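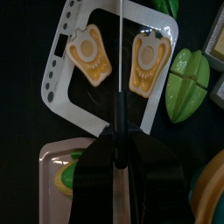 Comparing signatures on an old family letter - where do I start?

Search the help pages
Search term Go

Posted by Mahtab Nikzad in Handwriting and documents

Hello all! I've been sorting through my great-aunt's papers and I've fallen completely down the handwriting hole. There are two letters, both signed with her name, and the signatures don't look the same to me. The capital R in Rashti has a lovely looped top on one and a plain straight stroke on the other. One letter was written from Cirura when she was quite young, the other much later on, and it mentions a loan that my cousins would very much like to understand.

It isn't going anywhere near a court (I hope!) but I'd love to know whether a proper document examiner would look at something like this for a private family, and what I ought to collect first. I have scans of both letters, and I could get hold of her old cheque book stubs and a recipe notebook. Is that any use to anybody? I'm enjoying this far more than I expected and I don't want to spoil anything by doing it wrong.

Reply from cludia_inkpot

What a brilliant thing to have! Yes, examiners do take private work, and plenty of them are happy to have a short chat before you commit to anything. Ask what training they've had, whether they've been tested by someone outside their own firm, and what you get for the fee. A spoken opinion usually costs less than a written report, and for a family puzzle it may be all you want.

As for what to collect, get as many signatures as you can from near the date of each letter. People's writing changes over the years, so a signature from her twenties won't tell you much about one from her seventies. I had 31 samples for my grandfather and the examiner put most of them to one side for being from the wrong decade - I was a bit crushed, but the 3 good ones did the job. The cheque stubs are handy if she signed or initialled them. The recipe notebook is good for ordinary handwriting, but it won't replace signatures.

Keep the originals! Scans are fine for a first look, but pen pressure and the order of the strokes are much easier to judge on the real paper. Put each letter flat in its own clear sleeve, no sticky tape, no staples, and please don't write on anything resting on top of them. It leaves dents.

Do tell us how it goes in September if you get an answer by then, I love these.

Reply from Cakitz

they look different because people sign differently. mine is never the same twice. I'd save your money

Reply from harbour_lane

Cakitz has half a point, everyone's signature varies a bit, and that is exactly why you need several to compare. Two on their own is hard going.

One thing to add. Don't confuse this with graphology, where somebody tells you your personality from your handwriting. It's great fun at a party but it's a different thing altogether, and the two get mixed up in search results all the time. Look for "questioned documents" or "forensic document examiner" when you search.

Also check bank papers, library cards, the back of photographs, anything with a date on it. I found my best one inside a hymn book!

Related posts
Can pencil writing be dated?
Storing old letters in a damp house
Faded ink on a wedding certificate
Photocopied will, is it worth having looked at?

Contact us | Copyright the Cludia help pages | Back to top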